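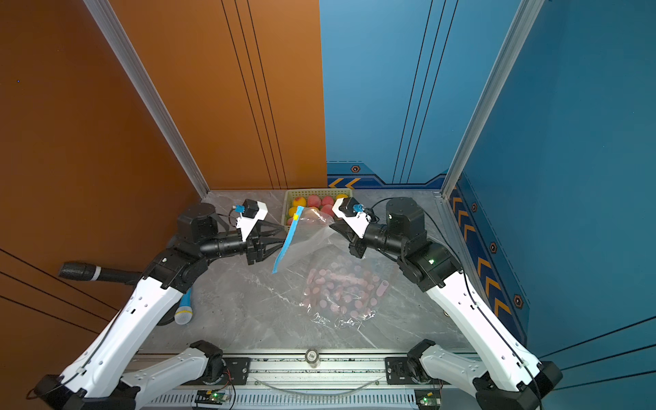 N° 11, page 670

Les doigts de Tistthorpe
nouvelle
par Anju Nigam

Trilok Bajpai avait demandé le silence, et dans l'atelier on le lui avait donné. Même Ermanno, qui parlait toujours à ses machines comme un vieux paysan parle à ses bœufs, gardait les lèvres fermées. Il regardait le sachet transparent tendu entre les deux pinces noires et il pensait à sa mère, qui ouvrait les sacs du marché en soufflant dedans.

Depuis le mois de septembre, ils comparaient deux paires de doigts. Les premiers venaient de la maison Stirnov et coûtaient cher. Les seconds avaient été dessinés par Jyoti Upadhyay, à Tistthorpe, dans une chambre où il pleuvait un peu. Monsieur Petrenko, qui payait le loyer, désirait une réponse écrite. Il aimait les réponses qui tiennent sur une page.

« Lesquels sont montés maintenant ? demanda-t-il.
– Je préfère ne pas vous le dire, répondit Trilok. Regardez d'abord. »

C'était l'idée de Jyoti. Elle disait qu'un homme qui connaît le prix d'un objet ne le voit plus très bien. Mackenzie Petrenko s'assit donc, posa son chapeau sur ses genoux et regarda.

Les pêches et les pommes ne l'intéressaient pas. Un fruit, disait-il, se laisse prendre par n'importe qui. Mais le plastique mince, qui glisse, qui se plie, qui se colle à lui-même, voilà ce que ses clients de Prajapati lui réclamaient dans chaque lettre. Il avait compté ces lettres une fois, par colère.

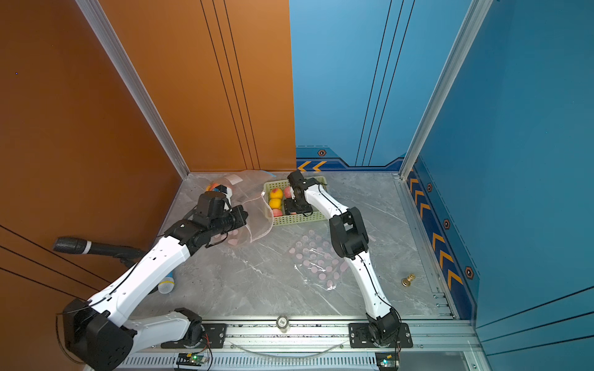
« Plus doucement, murmura Ermanno, qui n'avait pas pu se taire plus longtemps.
– Elle ne t'entend pas, dit Trilok.
– Toi, tu m'entends. Baisse la force. »

Trilok passa de 700 à 670 sur le cadran du contrôleur. Ces chiffres n'avaient pas d'unité. Celui qui avait construit l'appareil Onia était parti sans laisser de notice, et l'on s'était habitué à ces nombres comme on s'habitue aux numéros des maisons dans une ville étrangère.

Petrenko se pencha en avant. Son chapeau tomba et il ne le ramassa pas. Il dit, après un moment assez long :

« Ce sont les doigts de Stirnov. On voit bien la qualité. »

Jyoti, près de la porte, baissa les yeux sur son cahier. Elle y inscrivit l'essai 1556, puis la phrase de monsieur Petrenko, mot pour mot, avec les guillemets. Sa main tremblait un peu. Elle avait limé ces doigts-là elle-même, la nuit, sur le bord de son évier.

« Faut-il que je lui dise ? demanda Trilok à voix basse.
– Après le thé », répondit-elle.

Et elle alla remplir la bouilloire.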